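4.2 Comparing the two wrist cameras

Each gripper was tested with both wrist cameras, the Castura and the Marchetti, on the same arm and with the same controller settings.

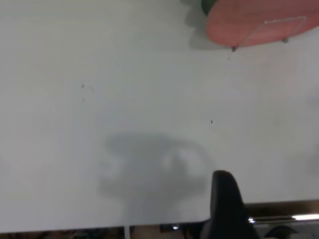

A reviewer of the April draft asked whether the camera comparison could be separated from the gripper comparison at all, as a change of camera also changes the weight at the wrist and so the way the arm settles. The point is fair, and we have dealt with it in two ways. A dummy mass was fitted whenever the lighter Marchetti unit was in use, and the arm was given the same settling time before every grasp, whichever camera was mounted.

Figure 5. View from the wrist camera over the pale tabletop. One black gripper finger is visible at the lower edge, with the shadow of the arm and gripper on the table and a pink object in a clear stand at the upper right.

The tabletop proved a harder background than we had expected. It is pale and has very little texture, so the tracker has few fixed points to hold on to when the objects lie near the border of the view. Shadows make matters worse. The one in Figure 5 has soft edges and takes up a large part of the lower centre, and in the first version of the controller a shadow of this kind could be taken for an object boundary. We now mask the region nearest the finger before the boundary step – a crude fix, but one that costs almost no processing time.

Clear supports were a second source of error. Depth estimates on transparent parts were unreliable with both cameras, and we therefore took the grasp target from the coloured object alone and ignored whatever held it up.

In all, 664 grasps were recorded at the Hultcombe bench. Of these, 44 were left out of the analysis after a fault in the controller log, which had stopped writing joint positions. The remaining trials were split by gripper and by camera, and no trial was used in more than one group. Exposure was fixed for the whole series, and the finger pads were changed after every 100 grasps.

The Castura camera gave the steadier target position when the object was close to the edge of the view. Nearer the centre we found no difference that we would want to rely on. The choice of gripper mattered more than the choice of camera in both cases, and the Kesusdale controller was left unchanged for the tests in Section 4.3, apart from the mask described here.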